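Section 4: Suturing on the tissue pad

Read Section 3 (Setting out the Havard practice tray) before you start. The steps below cover closing one incision with a running thread and a tied finish. Allow 18 minutes for a first attempt.

4.1 Preparing the pad

1. Take the pad out of its pouch and lay it in the tray with the incisions facing up.
2. Moisten the surface with the spray bottle. Repeat whenever the pad looks dull.
3. Cut the thread to 400 mm. Longer lengths tangle.
4. Add the Brello red fluid only if your course calls for it.

CAUTION: The red fluid stains clothing and countertops. Wear gloves.

4.2 Placing the stitch

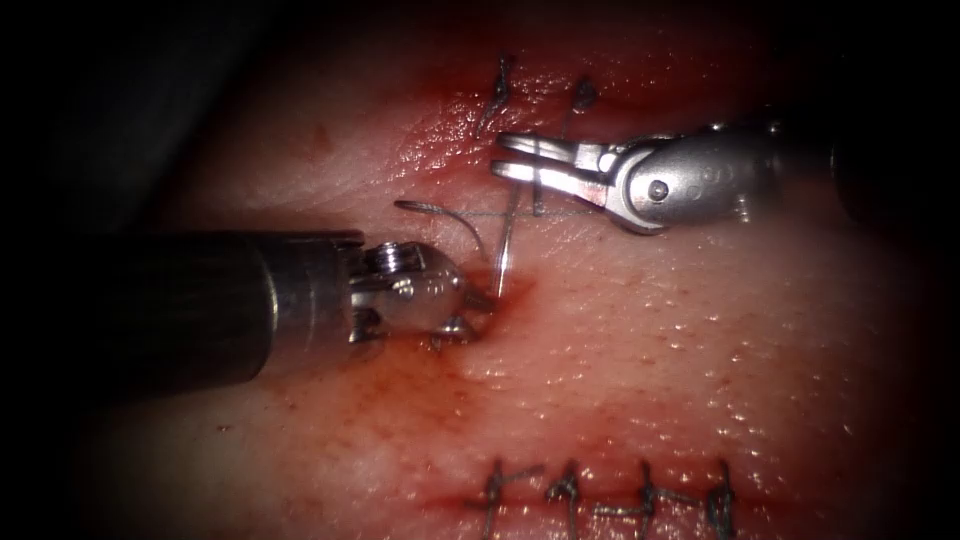 Needle angle decides how cleanly the stitch goes in. Bring the point down steeply and let the curve do the work. Keep the instrument tip close to the surface, and have the second grasper open near the incision, ready for the thread. Where red fluid has pooled at the needle, as it has under the left tip, blot it before judging the depth of the bite.

5. Enter the pad to one side of the incision.
6. Rotate the needle along its own curve until the point comes out on the other side.
7. Pull the thread through slowly. Stop if the pad lifts.

Note: If the pad tears at an entry point, move 9 mm along the incision and start again. Do not reuse the torn spot.

4.3 Winding the thread

8. Leave a short tail on the surface, within easy reach.
9. Wind the long end around the closed jaw twice.
10. Keep the loops just behind the tip so they will slide off together.
11. Reach for the tail with the jaw and draw it back through the loops. 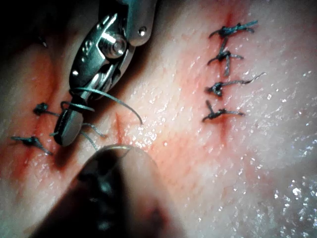

Figure 4-2. Two turns of blue-gray thread around the jaw, just above the tip.

CAUTION: Do not pull on the long end while the loops are on the jaw. They will lock against the metal and may have to be cut off.

4.4 Taking up slack

12. Grip the thread a short distance from the pad. Gripping at the very end frays it.
13. Draw it away from the incision in a straight line, with steady tension. 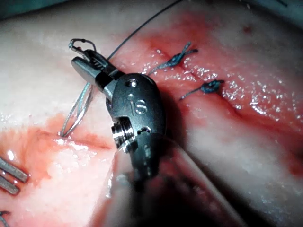 14. Check each earlier stitch for slack and work it forward, one stitch at a time.
15. Tie off once the edges of the incision meet. Edges that bunch up or turn under have been pulled too tight.

4.5 After use

Rinse the pad in cool water, pat it dry and return it to the pouch. Used thread goes in the Pateck sharps box together with the needle.

Replacement pads: Ngui parts list, item 100. Text by Margareta Gavrilă, checked by Tatiana Říha.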